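# Living with the Dulitz hand controller

*Reviewed by Audrey-Anne Sutherland, 21/03/2024*

I've put off writing this one, mostly because I kept changing my mind. The Dulitz is a handheld controller for teaching a robot arm by remote control: you move your hand, the arm moves with it, and the software keeps a record of the whole thing so that the arm can learn from it later. I bought ours for £618 in July, to replace a Hernetti that had served us well but had a trigger like a rusty gate (if you've owned one, you'll know the noise).

## Setting up

Set-up took me most of an afternoon, and I blame the manual for a good part of it. Pairing is explained on page 8, but the bit about setting your resting position comes much later, and you really do want that first. Once I'd found it, all was well. The grip is comfortable, even for my rather small hands, and the cable is long enough that I can sit down with a cup of tea within reach.

## Teaching with it

We mostly teach kitchen-table jobs: picking up, putting down, moving things between bowls and trays. I like a good crowded table for this, as a tidy one lets you get away with sloppy driving, and the Dulitz is lovely in tight spots. There's a slow mode on the thumb button which scales your movements right down, and I now use it for nearly every approach. Bringing the gripper tip down close to the floor of a tray with raised sides used to have me holding my breath with the Hernetti. With this one I just press the button and ease my wrist down, and I can do it while chatting!
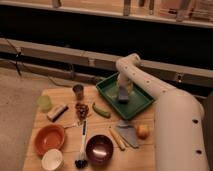

## Grumbles

The wrist twist is too keen. A small turn of the hand gives you rather a large turn at the gripper, and although there's a setting for it, it goes back to the factory value each time you switch off. I wrote to the shop, Paterson, who were very kind and sent me a little file that fixes it, but it ought to be in the box.

Battery life is fair. I recorded 125 demonstrations on one charge, with a break for lunch, and that's plenty for me.

## Would I buy it again?

I would, yes. I also borrowed the Favau for a fortnight, and while it's cheaper and has a nicer screen, my arm ached after 3 sessions and the slow mode came on in a jerk. If you only teach now and then, the Favau will do. For longer sessions I'd pay the extra for the Dulitz, and ask Paterson for that file when you order.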